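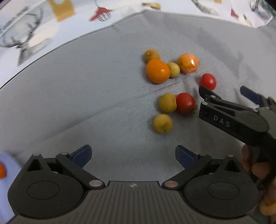
Fruit on grey cloth, the wrapped orange at right.

The Dolgate inventory allowed one line per item. Nusrat Siriwardena had reached line 176 and the fruit.

"Two cherry tomatoes," she read out. "Large orange. Orange, wrapped."

"Wrapped in what?" said Vitalii Stasiv.

"Clear plastic."

He wrote it down. The form had a column for condition, graded A to D, and a column for claimant. Under claimant he had put the tenant's name, Santoro, 175 times. Tiziana Santoro had left the flat in February with one suitcase and a forwarding address in Ekitz that returned its post.

"The yellow-green ones?"

"Apricots. Possibly plums."

"The form wants one."

Nusrat bent closer. One had a small brown mark on it. The rent had been unpaid for longer than any fruit keeps, and the lock had been changed by the agent, who held both keys.

"Put apricots," she said. "Condition A."

Vitalii's pen stopped above the last column. In the kitchen the refrigerator started up. He left the claimant blank and went to see whether the back window was latched.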